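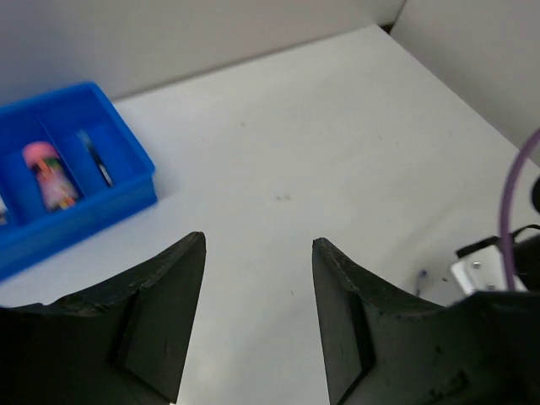
Print this page
E-mail this page

Household Organization, Unit 4: Small Items and Divided Trays
Instructor: Morfudd Watkins
Penry Adult Learning, Burkovham site

These notes cover the second half of the unit. Read them before the practical session and bring them with you. The reading on closets and linens is in the Unit 3 packet and is not repeated.

1. What counts as a small item

For this course a small item is anything that fits in a closed hand or lies flat across the palm. Pens, lip balm, travel bottles, nail files, keys, spare buttons, batteries and charging plugs all qualify. Scissors and staplers do not. They go with tools, in Unit 5.

Small items cause more lost time than large ones. They get put down wherever a person happens to be standing, and they slide under other things. A drawer with no divisions in it will mix itself every time it is opened and closed.

2. Choosing a tray

A shallow tray with raised walls is enough for most desks and dressers. Look for the following.

- Walls higher than the thickest item you plan to store, but low enough that you can reach in without tipping the tray.
- Dividers that meet the walls fully. Pen caps and hairpins work their way through a gap.
- A rounded rim if the tray will be picked up often.
- A plain color. Patterned interiors make small items harder to find.

Measure the drawer before buying. Measure the inside, at the bottom, and take the height as well. Students in the January group bought trays that fit the drawer opening and then hit the runner. If the tray will stay on top of a table, size matters less, but leave enough clear surface beside it to work on.

3. One kind per compartment

The rule for this unit is one kind of item in each compartment. Writing things go in one. Small bottles go in another. Do not add a pen to the bottle compartment on the grounds that there is room. Leave the room. A compartment holding a single item is correctly used if it is the only item of its kind you own.

Long, thin items should lie along the length of the compartment, parallel to the divider. They are easier to pick up that way and more of them will fit later. Bottles may lie down if the cap closes tightly. Check the cap first. If you are not sure of it, stand the bottle in a cup and keep it outside the tray.

Do not sort by color or by size at this stage. Lleucu Ellis covers sorting within a category in her section of the course, and it only works once the categories are settled.

4. Procedure

Clear the table completely and wipe it down. Set the tray to one side, within easy reach of the hand you use most. Put all the small items on the other side in one group.

Pick up one item. Name its kind out loud or write it down. If a compartment already has that kind, place it there. If not, and a compartment is free, start a new kind. If no compartment is free, put the item to the back of the table and carry on. Do not stop to rearrange.

When the group is finished, look at what is at the back. Either two kinds in the tray can be combined under a broader name (writing and drawing, for instance), or you need a second tray.

Allow 60 minutes for a full desk drawer the first time. The Irkville class tried it in less and most of them had to start over.

5. Upkeep

Empty the tray once a month. Turn it over above a sheet of newspaper and wash it if anything has leaked. Throw out dried-up pens and empty bottles before you refill it. Items that do not belong should go back to their own place the same day.

6. For the practical

Bring one divided tray and a bag of mixed small items from home. Indano trays can be borrowed from the supply shelf if you do not have one. Sign the sheet and return the tray clean.

Written work: describe one drawer in your home before and after using this procedure, in no more than 500 words. Include the name you gave to each compartment. Hand it in to Morfudd Watkins in Room 89.

Print this page
E-mail this page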